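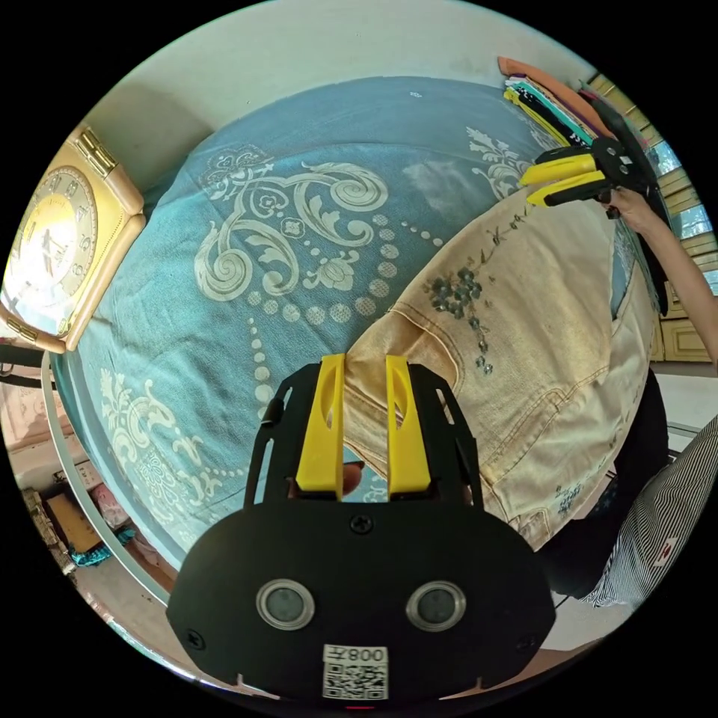 Start Werkstattbuch Auflagen Material Archiv Kontakt

Werkstattbuch Skustudeo, März
Tiefdruck, Mappe Song, Platte 3 (Aquatinta)

8:20 Uhr. Werkstatt 17 Grad, Feuchte 48 Prozent. Heizung im Druckraum läuft wieder, die im Säureraum nicht. Bad deshalb erst ab Mittag brauchbar. Vormittag für Papier und Probedrucke von Platte 2 genutzt.

Stand der Mappe: Fünf Radierungen, Auflage 26 und dazu vier Künstlerexemplare. Platte 1 ist fertig gedruckt und liegt zwischen den Pappen. Platte 2 ist bis auf den Plattenrand freigegeben. Platte 3 macht weiter Ärger, siehe unten. Platten 4 und 5 sind erst gezeichnet, Kyu-ri Song bringt die Umzeichnungen mit, wenn sie das nächste Mal kommt.

Papier

Die Lieferung von Grovetti ist da. 1000 Bogen, davon gehört nur ein kleiner Teil zu dieser Mappe, der Rest ist Lagerware für das Jahr. Erster Packen geöffnet. Die Bogen sind etwas wärmer im Ton als die aus der vorigen Lieferung. Neben einem Druck von Platte 1 fällt es auf, wenn man beide ans Nordfenster hält, unter der Lampe über dem Tisch sieht man es kaum. Für die Mappe heißt das: Entweder alle fünf Blätter auf das alte Papier, oder Platte 1 noch einmal. Habe das alte Papier durchgezählt, es reicht für die Platten 2 und 3 mit normalem Verlust. Für 4 und 5 reicht es nicht.

Vorschlag an Kyu-ri: 1 bis 3 auf alt, 4 und 5 auf neu. Die letzten beiden sind ohnehin als Paar gedacht und haben die dunkleren Gründe. Sie will es sehen, bevor sie zustimmt. Muster von beiden Papieren beschriftet (A alt, B neu) und in die Mappe gelegt.

Feuchten: Der neue Bogen nimmt das Wasser langsamer an. Nach zwanzig Minuten in der Wanne noch steife Ecken, nach vierzig gleichmäßig. Über Nacht im Stapel unter Folie ist besser als Wanne am selben Tag. Bitte ab jetzt alle so machen: abends kurz durchziehen, jeden zweiten Bogen, stapeln, Folie, Brett, Gewicht. Morgens den Stapel einmal umschichten, Mitte nach außen.

Gerissen wird am Stahllineal, Rand oben und seitlich gleich, unten zwei Finger mehr. Blattmaß bleibt. Die Platten sind 40 cm breit, bei allen fünf.

Platte 2, Abzüge

Presse Min, Filze gestern gewaschen, noch leicht steif. Druck zuerst zu hoch, die Platte hat sich auf der Rückseite deutlich durchgedrückt und der Facettenrand hat das Papier an der oberen linken Ecke angeschnitten. Beide Spindeln um eine Vierteldrehung zurück. Dann sauber. Die Marken an den Spindeln mit Lackstift neu gezogen, die alten waren nicht mehr zu lesen.

Farbe: das Schwarz aus der großen Dose, mit einem Rest Umbra gebrochen, auf der Wärmeplatte angerieben. Ohne Zusatz zu streng. Mit einem Tropfen Leinöl zog sie gut aus der Gaze. Mit zwei Tropfen lief sie in den feinen Linien am Horizont zu. Also ein Tropfen je Spachtelportion und nicht mehr, auch wenn es am Anfang schwer zu wischen ist.

Abzug 1: zu viel Ton im Himmel.
Abzug 2: Himmel gut, dafür rechts unten mit dem Handballen zu weit ausgewischt.
Abzug 3: in Ordnung, Plattenrand schmutzig.
Abzug 4: in Ordnung. Als Vorlage zurückgelegt, Kyu-ri muss noch unterschreiben.

Den Plattenrand jetzt mit Schlämmkreide und einem Baumwollläppchen um den Finger, zum Schluss einmal trocken nach. Mit dem Lappen in Spiritus blieb ein heller Saum im Druck, der gefiel uns beiden nicht.

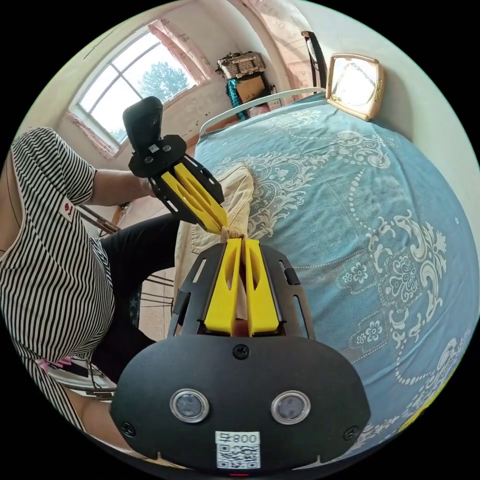 Hellblaue Tagesdecke mit weißem Paisley- und Blumenmuster.

Platte 3, Aquatinta

Das ist die mit der großen grauen Fläche, die von links nach rechts heller wird und in der nichts anderes sein darf. Drei Anläufe bisher, keiner brauchbar.

Erster Anlauf: Kolophonium aus dem Staubkasten, angeschmolzen mit dem Gasbrenner von unten. Korn in der Mitte zu grob, am Rand fast nichts. Ursache war vermutlich die Wartezeit. Ich hatte nach dem Aufwirbeln zu früh geöffnet, da fallen die groben Körner noch.

Zweiter Anlauf: zwei Minuten gewartet, Platte fünf Minuten liegen lassen. Korn gleichmäßig. Beim Anschmelzen aber eine Stelle überhitzt, das Harz ist zusammengelaufen und hat dort dicht gemacht. Im Druck ein weißer Fleck, fingernagelgroß, genau im mittleren Grau.

Dritter Anlauf: Abdecklack Cumitent statt unseres Asphaltlacks, um die Stufen abzudecken. Der Lack trocknet schneller und lässt sich mit dem feinen Pinsel gut führen. Nachteil: Nach der vierten Ätzstufe löste er sich am unteren Rand in kleinen Schuppen. Dort hat die Säure darunter gegriffen. Möglich, dass die Platte nicht fettfrei war. Möglich auch, dass der Lack für unser Bad zu dünn aufgetragen war. Muss getrennt geprüft werden, sonst wissen wir es beim nächsten Mal wieder nicht.

Heute, 13:10 Uhr, Teststreifen aus dem Verschnitt. Zinkblech, drei Streifen, alle im selben Kasten bestäubt und zusammen angeschmolzen.

Streifen a: mit Kreide und Ammoniak entfettet, Cumitent einmal gestrichen.
Streifen b: genauso entfettet, Cumitent zweimal gestrichen, dazwischen eine halbe Stunde Pause.
Streifen c: nur mit Spiritus abgerieben, Cumitent zweimal gestrichen.

Bad auf 19 Grad, Stufen wie bei der großen Platte. Nach der vierten Stufe bei a der Rand angegriffen, wenn auch weniger als auf der Platte. Bei b nichts. Bei c eine einzelne Blase, der Rand selbst hielt. Demnach zählt vor allem die Schichtdicke, das Entfetten weniger. Drei Streifen sind nicht viel. Ich würde es trotzdem so übernehmen: zweimal streichen und wie immer entfetten.

Zum Verlauf. Kyu-ri möchte keine sichtbaren Stufen. Mit Abdecken allein bekommen wir immer Kanten, auch wenn man zwölf statt sieben macht. Besprochen am Telefon, drei Wege:

Die Platte an der Schnur langsam ins Bad lassen. Habe ich vor Jahren an einer kleinen Platte gemacht, ging gut, aber die Badoberfläche muss ruhig sein und man darf nicht absetzen.

Weniger Stufen ätzen und danach mit dem Polierstahl die Übergänge herunterholen. Viel Arbeit, dafür kann man jederzeit aufhören und einen Abzug machen.

Säure mit dem Pinsel aufsetzen und ziehen. Das traue ich mir auf dieser Breite nicht zu.

Wir nehmen den ersten und halten den zweiten für die Korrektur offen. Für die Schnur brauchen wir eine Führung, damit die Platte nicht kippt. Zwei Leisten mit Nut liegen noch im Holzregal, die passen in die hohe Wanne. Probelauf mit Wasser und dem alten Deckblech, bevor irgendetwas mit Säure passiert.

Kasten selbst: Die Dichtung an der Klappe ist hinten rechts mürbe. Auf dem Tisch daneben lag Staub. Bis die neue Dichtung drin ist, Klappe mit Kreppband zukleben und Maske auch beim Warten tragen.

Nachtrag 16:40 Uhr

Kyu-ri war doch noch da. Papier A und B nebeneinander am Fenster angesehen. Sie ist mit der Aufteilung einverstanden, möchte aber für 4 und 5 zuerst je einen Abzug auf beiden Sorten. Ist notiert. Abzug 4 von Platte 2 hat sie als gut zum Druck unterschrieben. Auflage kann beginnen, sobald der Stapel gefeuchtet ist.

Zum Titelblatt hat sie eine Änderung: Der Text soll nicht geätzt, sondern im Buchdruck gesetzt werden, klein, linksbündig, ohne Zierlinie. Wir haben den passenden Grad nur ohne scharfes s. Entweder doppeltes s oder anderer Grad. Sie überlegt es sich.

Preis der Mappe ist nicht unsere Sache, steht hier nur, weil danach gefragt wurde: Die Einzelblätter gehen bei ihr für 499 Euro weg, für die ganze Mappe gibt es noch keinen Preis. Anfragen also bitte weitergeben und nichts zusagen.

Wir haben uns auch noch über die Reihenfolge unterhalten. Ich hatte die graue Fläche immer als drittes Blatt gesehen, weil sie so nummeriert ist. Sie denkt daran, sie ans Ende zu legen, nach dem Paar. Dann läge allerdings ein Blatt auf altem Papier hinter zwei auf neuem, und der Tonwechsel käme zweimal. Sie nimmt die Probeabzüge mit und legt sie zu Hause aus. Bis dahin keine Nummern auf die Umschläge schreiben, auch nicht mit Bleistift.

Offen

- Stapel für Platte 2 feuchten, altes Papier, heute Abend
- Dichtung Staubkasten bestellen, Meterware, Profil ausmessen
- Nutleisten kürzen, Probelauf mit Wasser
- zweiter Satz Filze: prüfen, ob der dünne noch taugt
- Bad nach den Streifen nachmessen, wirkte am Schluss müde
- Teststreifen a, b, c abziehen und hier einkleben
- Grovetti anrufen wegen des Papiertons, fragen, ob vom alten Ansatz noch etwas da ist
- Heizung Säureraum, zum dritten Mal gemeldet

Die Auflage von Platte 2 am besten zu zweit drucken - einer wischt, einer hat saubere Hände und legt das Papier. Allein schaffe ich acht am Tag, und die letzten zwei sehen danach aus. Zwischenlagen aus Seidenpapier sind im untersten Schub, die Pappen zum Trocknen stehen hinter der Tür.

Noch zur Wärmeplatte: Der Regler springt zwischen Stufe zwei und drei. Auf drei wird die Farbe zu flüssig. Auf zwei lassen, auch wenn die Anzeige etwas anderes behauptet.

18:05 Uhr. Stapel gefeuchtet, Folie, Brett, beide Gewichte. Bad abgedeckt, Lüftung auf klein. Min entlastet, Filze hängen.

Skustudeo, Werkstatt für Tiefdruck - Kontakt über das Büro - © Skustudeo - Nach oben

Zuletzt aktualisiert: März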